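Wanted: a few patient people to help us finish a kitchen robot

Halach shared workshop, back bays
Posted 12th March

G'day from the far end of the workshop, past the drill press and the shelf of half-tins of paint. We are a small group building a pair of robot arms in our own time and mostly with our own money, and we have reached the stage where a few more heads and hands would do us a world of good. The project is called Trekavano, which was the name on an old tea tin we used to keep the M3 screws in, and we never got around to choosing a better one.

The aim is modest. We would like a machine that can pick up ordinary cookware, carry it across a bench and put it down again without a clang. Dace Siliņa looks after the software and the simulator, and Roland Fairclough does the mechanical side, along with most of the soldering and all of the swearing. The rest of us fit in where we can. We've been at it since last May, and in that time we've learnt a great deal about tendons, servo horns and how far a saucepan lid will roll on a concrete floor.

Who we'd love to hear from

Someone who enjoys writing tidy Python and doesn't mind reading other people's untidy Python. Someone with a feel for small mechanisms, whether that comes from clocks, bicycles, sewing machines or a proper trade. And someone, please, who likes keeping notes, as our logbook is a disgrace. You needn't have touched a robot before. If you've ever pulled a toaster apart at the kitchen table and been a bit sorry when it was time to put it back together, you'll probably get along with us very well.

What you'd be doing

We try everything in simulation before we try it on the bench, having broken 4 fingers in one evening by doing it the other way round. The current job is the saucepan: getting the hand to come in to the handle at a sensible angle, close on it and lift with the pan level. A long handle with all the weight out at one end is a harder thing to hold than you'd think, and there is plenty of room for someone to come in with a fresh idea.

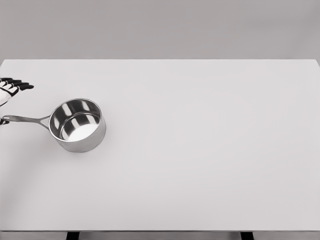
The practical bits

We meet one evening a week for 8 weeks to begin with, and after that you're welcome to stay on as long as it suits you. There's no wage in it, I'm sorry to say, but we cover your workshop membership for the whole period, and there's always tea and generally a slice. You must be 18 or over to use the bays after hours. Closed shoes are a must, and long hair needs tying back near the arms.

There's a ramp at the Horrocks Lane door and parking out the back beside the skip.

How to put your hand up

Drop a note in the Trekavano pigeonhole, number 273, or leave your name with whoever is on the front desk. Tell us a little about yourself, what you like making and which evenings you could manage. A few lines is heaps. Dace reads everything and will write back, though give her a week or so if the simulator is playing up. If you'd sooner come and have a look first, pop your head in when the lights are on in the back bays and ask for Roland.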